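Speaker notes: The kerb fault on the Dredik carts
January 11, 2019

Slide 1. Title

Say who I am and that I look after field operations for the carts at Sarneck. Mention that the talk is about one fault, how we missed it and what we changed. I'll take questions as we go, but leave the ones on battery life for the next speaker.

Slide 2. What the cart does

Keep this short, most of the room has seen one. The Dredik is a six-wheeled delivery cart. It runs on the footpath at walking pace and drops to the road only where there is no footpath or at a crossing. It carries parcels and pharmacy orders. It finds its way with cameras and wheel counts, and it has a row of short-range sensors along the front bumper. An operator at the depot watches several carts and can take over any one of them.

We had 27 carts out when this happened, all on the same software.

Slide 3. What went wrong

A cart on the Benavides route was heading back to the depot with an empty bin. It was early afternoon, full sun. It left the footpath where there was no ramp, went over the kerb at an angle and tipped onto its right side on the road. The drive wheels kept turning for seven seconds before the tilt switch cut the motors.

No one was hurt. No car was close. Say this early, people wait for it and don't listen until they hear it.

Damage was a cracked lid, a bent mast and a scraped side panel. The operator saw the picture go sideways and hit stop, but the tilt switch had already done it.

Slide 4. Why the cart thought it was fine

Slow down on this slide.

The cart looks for the edge of the footpath in the camera picture. It was trained to treat a long dark band with brighter ground on both sides as one of two things. One is a kerb. The other is a shadow from a fence, a pole or a wall. Early on we had trouble with carts stopping dead at every shadow, and customers complained about late orders. So we taught it to ignore shadows. It got good at that.

With the sun high and slightly behind the buildings, the face of a kerb can go very dark while the top and the road both wash out to nearly white. There is almost no texture left on either side. The cart compared the two bright areas, found them the same brightness, and decided they were one flat surface with a shadow lying across it.

Point out that the same stretch gave no trouble in the morning. All our acceptance runs on Benavides were in the morning.

Slide 5. Why the bumper sensors didn't save it

The bumper sensors look forward and slightly down. They are there for dogs, bins and ankles. Coming at a kerb square on, they would have seen the drop and stopped the cart. Coming at a shallow angle, the front right wheel was over the edge before any sensor was. The reading did drop, on one sensor, for two samples. The filter wanted three.

I expect someone will ask why three. We set it that way to stop false alarms from drain grates and tree roots. It was a reasonable setting when the camera was the main check, and we didn't look at it again after we changed how the camera handled shadows.

Slide 6. What the logs showed

We went back through the stored runs. In 400 hours of afternoon driving we found other places where the cart had marked a kerb as shadow. In most of them it was travelling well inside the footpath and the mistake made no difference. On the Dramance route it had twice drifted towards the edge and come back by itself when a tree shaded the ground and the picture improved. Neither one raised an alert, so neither one was looked at.

This is the part I'd like other operators to take home. Check your near misses by hand, even when the cart sorts itself out.

Slide 7. What we did

Same day: all carts brought in and kept off the road.

Next step: carts went back out in the mornings only, with an operator on each one.

After that we made three changes.
The shadow rule now needs a second source to agree before a dark band is treated as flat ground.
The bumper filter acts on a single low reading if the cart is within half a metre of the mapped edge.
The tilt switch cuts the motors straight away. The old delay was for rough ground and we haven't missed it.

We also bolted a downward sensor to each front corner. It is an ugly bracket. It works.

Full running is planned for March if the afternoon trials stay clean.

Slide 8. What is still open

Be plain about this. Streets with no line marking are still hard. So is old patched asphalt, where the joins between repairs can look like a low edge and the cart slows for nothing. Low walls close to the road bounce the short-range signal. We have not tested after heavy rain in low sun and I don't want to guess.

Operators also asked for a better view of brightness. When the picture washes out on the cart, the depot screen corrects it, so the person watching sees a nicer street than the cart does. We are changing the screen to show both.

Slide 9. Street conditions

Leave this one up during questions.

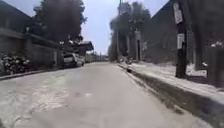

If asked about the council permit, it stayed in place, and we sent them the full incident report with the logs. If asked about cost, the corner sensors are cheap and the labour to fit them was not. Spare bracket is in my bag for anyone who wants to look at it afterwards.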